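Can a robot do a dull job yet? I get asked this at dinner, mostly by people who want their laundry folded, and my answer is always sort of!

I've spent 28 years around small shops, the last two at Plalta, where we put little metal parts together all day long. Laundry I can't speak to. But picking a thin flat plate up off a bench? You and I slide a fingernail under the edge and never think about it. A machine with two stiff fingers has to come at it just right (and then do it again, 2572 times, without getting bored or bending anything).

My friend Geetha Marar thinks I'm a grump. She says the arms get better every November, when the new ones come out, and she's right, they do. I'd still want a person close by for the brackets and the tiny nuts. Ask me again when I'm 56 and my knees have quit, and maybe I'll hand the whole bench over.

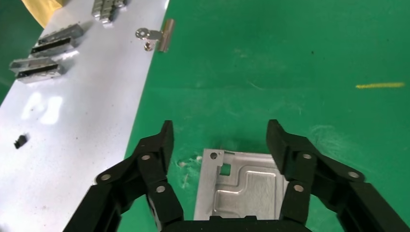 Until then I'd start them on the plates and keep the fiddly stuff for us.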